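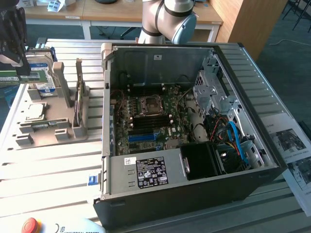
### 3.2 Setting up the cell and keeping it that way

The Praltville cell does one job. It puts parts back into an open desktop computer: memory, processor, hard drive and an upright card, all picked from a grey plastic fixture on the left of the bench. Anyone who has done this by hand will remember it as twenty minutes of mild swearing. The arm does not swear, so it fell to us.

The case lies on its side on the slotted aluminium bench, open side up, and is held by two stops and a clamp from Demirtaş. We had first planned to leave it unclamped, on the grounds that a desktop computer is heavy. It is heavy until a gripper leans on a memory slot. After the third case had wandered across the bench we bought the clamp.

Figure 4 shows the cell during a memory trial. The module is in the gripper and the four slots below the processor socket are waiting.

**Figure 4.** The Praltville cell with the case open. The parts fixture is at left, with the hard drive standing towards the back and the processor in its square pocket at the front.

Each pocket in the fixture was drawn in Lestari, our in-house layout tool, and printed with a small gap all round. The gap matters more than we would like. Too tight, and the arm lifts the fixture along with the part; too loose, and the processor turns slightly in its pocket and arrives at the socket with ideas of its own. We went through 6 versions before the two complaints balanced out.

Looking after the cell is mostly a matter of fingertips. The pads on the gripper wear where they meet the edge of the memory module, and a worn pad lets the module tip by a degree or so, enough to miss the slot while looking quite confident about it. We change the pads every 60 trials. In March we tried stretching this to see what would happen, and what happened was a chipped module. Of the 823 trials reported in Section 4, none used pads past their limit.

Cables are the other trouble. Those beside the drive cage spring back after being tucked away, and no two people tuck them alike. Keerthana Varghese wrote a one-page routine for resetting them, which is followed before each block of trials and checked against printed photographs kept on the bench. A camera check using Stivar, our own matching script, was also tried. It flagged the sheets of paper as a fault and has been switched off.

The reference pose is taught again whenever the clamp is undone. This takes roughly 2 minutes with the pendant, and longer if someone has moved the fixture and not said so.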